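The grey board and the last empty socket

I have spent more of this autumn than I'd like to admit thinking about a sheet of grey plastic. My other half calls it "the cheese grater", which is unfair, as you couldn't grate anything on it. It's a practice board, the sort you use for fitting small parts into small holes, and I bought it second hand in October from a shop in Prilport that was clearing out its back room. It cost me 39 pounds, which felt steep at the till and feels quite reasonable now.

If you've read this blog for a while you'll know I mend things (badly at first, then a bit less badly). Mostly old radios and the odd games console. What I've never been good at is the last tiny bit of the job, when you've done all the hard thinking and you just have to get a part square into its seat without bending anything. I've got big thumbs and no patience! So when I saw the board I thought, right, that's my winter sorted.

The shop threw in a tin of loose bits to go with it, all jumbled up together with a few buttons and what I'm fairly sure is part of a Yilma sewing machine. I tipped the lot out on a tea towel and sorted them over 2 evenings with the radio on. Some of them clearly belong to the board and some clearly don't, and there's a small pile in between that I've put in a jam jar to worry about later.

I started with the board flat on the bench, as anyone would. It was fine, but it was also far too easy, and the things I mend are hardly ever lying flat and facing me. They're inside a case, or sideways, or up at the back of something. So now it goes upright against the corrugated metal and I do everything on it that way. It sits ever so slightly off straight and I've stopped fiddling with it.

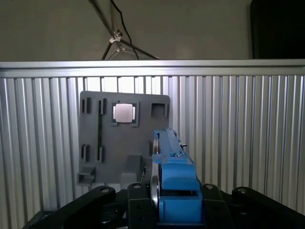

Page last changed: November 11, 2022

The square chip is my favourite part of the whole thing. It's a nice light silver colour and it catches the light along its sides when it's in the socket, so you can have a good look at how it's sitting. Getting it in takes me a few goes, even now. I come in at an angle, catch a corner on the rim, swear, back off and try again. The trick (for me, anyway) is to bring it up to the socket and then stop completely — just hold it there and breathe out — before pushing. If I do it all in one go I miss.

The other square socket, over in the top right corner, is the one that's driving me up the wall. I haven't got anything to go in it. I've been through the tin, I've been through the jam jar, I even had a go with a square button and felt very silly. I've written to Arkmont, who sell spare bits for this sort of thing, and they sent back a very polite message asking for measurements. I sent them. That was 7 days ago, so we'll see.

Then there are the slots. I've mostly been ignoring the short ones on the left, if I'm truthful, as I can't decide what I want to do with them. I might cut some slips of card and practise with those first. The long narrow one is more fun and I've been running a strip of thin plastic up and down it, which is very soothing at the end of the day and probably teaches me nothing at all.

The little shelf at the bottom corner has an opening in it, and I'd love to know what other people put through theirs. A bit of ribbon cable would be my guess. I've tried a bootlace. The bootlace went through nicely but I can't say I felt any cleverer afterwards.

I did treat myself to a new pair of Lisent tweezers for all this, the long ones with the bent tips, and I've already dropped them behind the bench once. Next on the list is the kitchen radio, which has been in bits in a biscuit box since the summer and needs one small square part putting back in its place. I'm giving myself another week on the board and then I'm having a go at it. If anyone has a spare chip that might fit the corner socket, do leave me a comment and I'll gladly pay the postage.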